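Greno Enduro Round: Course and Trackside Safety Checklist, with Inspection Comments

Venue: Greno woodland, main descent and liaison climb
Inspection carried out on 3 October 2018
Status codes: OK / Action / Hold. A Hold item must be cleared before practice opens.

Section A. Start area

A1. Start ramp fixed and level. OK
Comment: ramp feet are sitting on packed stone. The left rear foot was re-shimmed during the inspection and checked again under load. No movement at the lip.

A2. Ramp surface grip. Action
Comment: grip tape is lifting along the lower seam. Replace the bottom two strips. Do not staple over the old tape.

A3. Queue lane separated from the fire road. OK
Comment: double tape on wooden stakes. Riders joining from the climb enter at the top end only.

A4. Radio contact between start and finish. Action
Comment: clear on channel 3. Channel 6 drops out in the cutting and should be kept as a spare for the car park only. Batteries to be charged overnight and labelled.

Section B. Stage 1, Pundus

B1. Course tape complete on both sides. OK
Comment: taped throughout. Tape height is low past the second bend, where bracken has pushed it down. Acceptable for racing.

B2. Trees within the fall line padded. Hold
Comment: the twin birch on the exit of the rock slab has no padding. Speed here is higher than last year, the slab having been cleared of loose stone. One full-height pad on each trunk, strapped in two places. Re-inspect before practice.

B3. Rock slab, loose material. OK
Comment: swept. The crack on the right-hand line is stable and has not widened against the paint marks.

B4. Drop, landing zone. Action
Comment: landing is worn into a shallow trough and holds water. Fill with stone, compact, and blind with soil. The easier line to the left is clear and signed, but the sign faces the wrong way for riders arriving at pace. Turn it uphill.

B5. Marshal posts in sight of one another. OK
Comment: line of sight confirmed from every post to the next one down. Low branch by the third post removed.

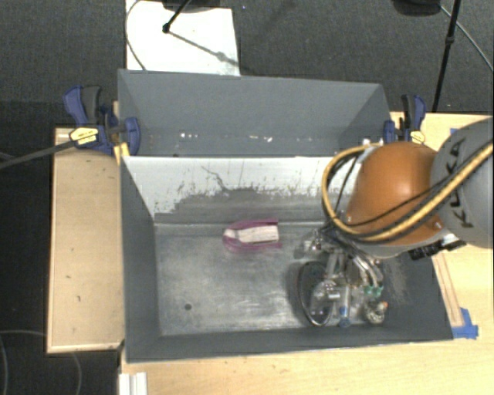 Section C. Stage 2, Stan

C1. Upper bench cut, edge condition. Action
Comment: outer edge has slumped over a short length below the stile. Riding width is still adequate. Mark the soft edge with tape pinned at ground level and keep riders to the inside.

C2. Wooden bridge, deck and fixings. Hold
Comment: deck boards sound. Two coach screws on the downstream bearer turn freely by hand and have lost their hold. Fit through-bolts with plate washers. Mesh is intact but needs new staples at the exit end. Bridge to stay closed to riders until the bolts are in.

C3. Wall gap. OK
Comment: gap padded on both faces. Coping stones above the padding tested by hand, none loose.

C4. Public footpath crossing. Action
Comment: one marshal is listed for this point. Two are required, one on each side, both with whistles and flags. Warning signs for walkers to be set out 200 metres back along the path in both directions. Signs to be put out before the first rider leaves the start, and brought in after the sweep rider has passed.

C5. Compression before the finish straight. OK
Comment: drains well. No braking ruts deep enough to catch a pedal.

Section D. Finish and timing

D1. Run-out length and surface. OK
Comment: grass, slightly uphill, free of posts. Straw bales across the far end are tied in pairs.

D2. Timing beam and cable runs. Action
Comment: Calex timing unit mounted outside the run-out on the right. The cable crosses the spectator route without cover. Lay rubber cable ramp or bury to a spade's depth. Tripod to be weighted.

D3. Spectator line. OK
Comment: set back behind a second tape. No viewing permitted on the outside of the last bend.

Section E. Medical and access

E1. Ambulance route. OK
Comment: driven from gate to finish and from gate to the top of Pundus. Over 980 metres of the track is single width with no passing place, so no vehicle is to be parked on it at any time. Gate left unlocked during riding.

E2. Access to mid-stage casualties. Action
Comment: Stan can be reached by stretcher from the lower path only. Add the walking route to the marshals' map and show the meeting point for the ambulance crew.

E3. First aid kits at marshal posts. Action
Comment: kits present and sealed. Foil blankets missing from three. Replace, and re-seal each kit once checked.

E4. Red flag procedure. OK
Comment: written procedure included in the marshals' pack. Radio message and flag to be given together. The stage is restarted by the chief marshal only.

Section F. Items carried over

F1. Reprofiling of the Pundus drop. Permanent work is put back to December, after leaf fall. The fill under B4 is a temporary measure for this event.

F2. Second handrail on the climb steps. Timber on site, not yet fitted. Not on a race line.

Hold items outstanding: B2, C2.
Re-inspection of both to be entered on this sheet, with time and initials, before the course is handed to the chief marshal.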